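Section 4: Setting Out, Washing and Storing Your Plush Produce

Before you start
Read this section once with the toys still in the bag. The Odon range is sold for ages 2 and up, and most of the trouble reported to us begins with someone well over that age who skipped to step 5.

You will need:
A table
A soft clothes brush (a clean, dry toothbrush will do)
A mesh wash bag with a working zipper
Mild liquid detergent
Patience, for the drying

4.1 Setting out
1. Wipe the table and let it dry. Plush picks up crumbs with great enthusiasm and gives them back slowly.
2. Open the bag along the perforated line. If you have already opened it with your teeth, go to step 3.
3. Remove the paper tag and the plastic loop that holds it. Put the loop in the trash at once. It will otherwise be found later by a bare foot.
4. Squeeze each piece several times from different sides. The filling travels flat from the warehouse and needs to be reminded of its shape.
5. Lay the pieces down on their sides. The peach will stand on its base for a short while if you insist, but the eggplant has never stood up for anyone, and propping it against the peach only brings down both.
6. Fluff leaves and caps with your fingertips. Do not pull. They are sewn on, and the stitching is good, but it was not designed for an argument.

Note: Slight differences in color between pieces from different batches are normal. So are slight differences in the angle of the stem. Fruit is like that too.
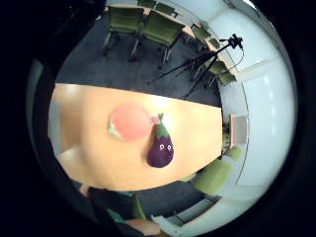 If you are setting out the full Trusska basket for a group, start with two pieces and add more once those have been named, passed along and returned. Putting everything out together produces a pile, and the pile will be on the floor before you have finished the sentence.

4.2 Checking the eyes
Some vegetables in the range have googly eyes. Peaches do not. Please stop writing to ask for a replacement peach.

1. Hold the toy in one hand and press lightly around each eye.
2. Look for lifted edges or broken thread.
3. If anything gives, take the toy out of play and see Section 7, Repairs.

CAUTION: Do not glue eyes back on. Glue holds until the moment a child is interested in it.

4.3 Washing
1. Brush off lint and hair, working in one direction.
2. Put no more than 2 pieces in each wash bag and close the zipper all the way.
3. Wash on a gentle cycle. No bleach, no fabric softener.
4. Press the water out between two towels. Wringing turns an eggplant into a zucchini, and we do not sell a zucchini.
5. Air dry on a rack, turning now and then. Allow a full day, or longer in a humid August.

CAUTION: Do not tumble dry, iron or microwave. The third item was added after a letter from a customer in Kandetti.

Note: Dark purple fabric may release a little color in its first wash. Wash it apart from anything pink, including its companions.

4.4 Storing
1. Make sure every piece is dry right through. Squeeze the middle and smell it. You will know.
2. Store in the drawstring bag or an open basket, away from direct sun.
3. Do not put heavy books on top. The filling recovers from 60 squeezes a day but takes a dictionary personally.

Spare leaves and caps can be ordered from Tuncer Parts under item 216. Give the color and the name of the fruit or vegetable. "The green bit" fits every product we make.

Section revised 29 December 2023. Continue to Section 5, Group Games.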